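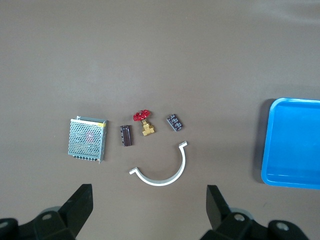
Section 4. Recording pick-and-place examples

This section covers recording on a Skarlow cell with one arm, one wrist camera and one tray. It assumes that you have finished the installation in Section 2 and that the hand controller is paired. Training is covered in the Lusine guide.

An example is one complete pick: the arm starts at the ready pose, takes one part, sets it down in the tray and returns to the ready pose. Each example is saved with its camera video, joint positions, gripper opening and a short text instruction.

4.1 Prepare the table

1. Clear the table of tools, cables and packaging.

2. Wipe the surface with a dry cloth. Do not use glossy mats or tape. They reflect the overhead light, and the reflections move when the arm moves.

3. Place the tray to the right of the work area. Leave a wide strip of bare table between the tray and the nearest part so that the fingers can open fully on either side.

4. Check that the tray is empty.

5. Lay out the parts for the session. A good set mixes shapes and finishes, such as a metal power supply, a capacitor, a small brass valve with a red handwheel and a curved white bracket. Parts may lie at any angle, but they must not overlap.

Note: Leave some parts of the table bare and change which parts they are between layouts. If the same part is always at the left end of the row, the model learns the place and ignores the part.

Caution: Never use a power supply that is plugged in, or one that was unplugged within the last hour. Discharge all capacitors before they go on the table. The finger pads can bridge the terminals.

4.2 Check the wrist camera

1. Move the arm to the ready pose and open the gripper.

2. Open the Camera tab. Both fingers should show at the bottom of the picture, well apart, with the parts visible beyond them.

3. Check that at least one edge of the tray is in view. The whole tray does not have to be visible.

4. Turn off automatic exposure. Set exposure by hand until the printing on dark parts can be made out and bright metal is not washed out.

5. Press Save View. The software compares later sessions with this view and warns you if the camera has shifted.

If the fingers are not level with each other in the picture, loosen the camera clamp, turn the camera and repeat from step 1. Do not correct the tilt in software – older recordings will no longer match.

4.3 Record an example

1. Select New Episode and type the instruction. Name one part and one destination: "Put the valve in the tray." Use the part names in your site list and spell them the same way every time.

2. Hold the enable switch halfway. The status light turns green.

3. Press Record and wait for the tone.

4. Guide the arm to the part. Move at an even speed and do not stop over the table to think. If you need to plan the grip, do it before you press Record.

5. Close the gripper. For the handwheel valve, grip the brass body and not the wheel. For the bracket, grip the arc near its middle.

6. Lift the part clear of the others and carry it to the tray.

7. Lower the part until it touches the tray floor, then open the gripper.

8. Return to the ready pose and press Stop.

9. Mark the episode Good, Retry or Discard.

Use Retry when the first grip slipped but the part still reached the tray. These episodes are useful and are stored separately. Use Discard if a hand entered the picture, if the wrong part was picked or if the instruction did not match.

Caution: Releasing the enable switch stops the arm but does not open the gripper. Support the part with one hand before you open the gripper from the menu.

4.4 Change the layout

Return the part to the table after each episode and put it in a new position. After every four episodes, move all of the parts and turn each one. Shift the tray a little once per session.

The default limit is 600 episodes per project folder. When the folder is full, recording is locked until you start a new one. A single video is limited to 2000 frames. Longer episodes are cut at that point and marked Discard.

4.5 End the session

1. Move the arm to the park pose and turn off the drive.

2. Select Review and play back every episode marked Good at double speed.

3. Select Upload. Keep the local copy until the Dudbridge server shows the folder as verified.

4. Enter your name, the part set and any changes to the lighting in the session log.

Section revised Jan 31, 2023, by Kwame Ametepe. The Retry mark replaces the older Partial mark, and folders made under the older version open without conversion.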